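Jul 11, 2019

Up before six again. The blackbird in the gutter starts at half four and I have stopped fighting it. Made tea, watered the tomatoes, and then did the thing I have been putting off, which was to ring the council back about the allotment.

The position is this. Plot 19 at Haltcombe has been in my mother's name for as long as I can remember. She has not been able to get down there since October, and the rules say a plot can't be passed on, only given up and let again. So I have to give it up for her and then join the list like everybody else. The woman I spoke to was perfectly civil. She said there are 13 people ahead of me. I asked how quickly the list moves and she said it depends. I said I had dug that plot every spring for years and she said she would make a note of it.

I didn't tell Mum when I went round. She was in good form and wanted to talk about the neighbours' extension, so we did that instead. I took her the last of the broad beans and she podded them on her lap with the cricket on. She said they were too big and should have been picked last week. She was right.

Went down to the plot afterwards. Leonardo Serra was there, tying in his runner beans, and I told him the whole story over the fence. He thinks I should write to the parish instead of the council because the bottom field was theirs until recently, and somebody there may still have a say. He gave me a name, Petronella Mabuza, and said to put everything in one letter and keep it short. I will try. He also gave me a bag of gooseberries, which I now have to do something with.

The plot itself looks well, which makes it worse. The potatoes are nearly over and I lifted two rows. Very little blight, a few slug holes. The onions have started to fall and want another fortnight of dry weather. The sweetcorn is behind everyone else's, as it was last year, and I still think it is the shade from the Fabbri hedge. Sandro Fabbri says it is the variety. He grows the same variety. We have left it there.

The shed is the real problem. If I have to clear it, I have to find somewhere for all of it - the two forks, the good spade, Dad's sieve, the cold frame glass, eight bags of compost, and the paraffin heater that hasn't been lit in my lifetime. I asked Chrysanthi whether I could have a corner of her garage and she said yes straight away, then rang back an hour later to ask how big a corner. I said I would measure up.

Came home by way of the ironmonger's for hinges. They wanted more than I expected to pay, so I bought one pair and will do the back gate only. The front gate can go on being lifted.

Spent the afternoon clearing the small bedroom, which was meant to be finished in time for Chrysanthi's two coming to stay. Most of it was paper. I found the water board letters from the old house, every one of them, and a tin of keys that fit nothing here. Two bags for the tip and one for the charity shop. I kept the keys.

The toy cupboard took longer than it should have. I am keeping the bricks and the farm, and letting the jigsaws go, as there isn't one with all its pieces.

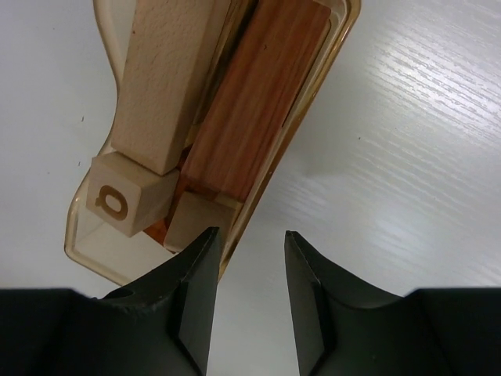
Some of the wooden blocks, in the yellow tray.

Made gooseberry fool with half of Leonardo's bag and stewed the rest. Not enough sugar in the fool. I ate it anyway and put the stewed ones in the freezer with no label, so they will be a surprise at Christmas.

After supper I started the letter. The first go was two pages and mostly complaint. The second was better. I put in how long Mum has had the plot, that the rent has never been late, that I have done the digging, and that I would take a half plot if a whole one was out of the question. I left out the bit about people who take a plot, put up a shed and are never seen again - true, but it won't help. I'll read it over tomorrow and post it if it still sounds all right.

Italo Negri rang at nine about the lift to the hospital. His appointment has been moved to the afternoon, so I shall have to swap with someone for the library shift. Must ring in the morning.

Warm night, no wind. Windows open at the back. Need to get milk, stamps and slug pellets, and find the tape measure for Chrysanthi's garage.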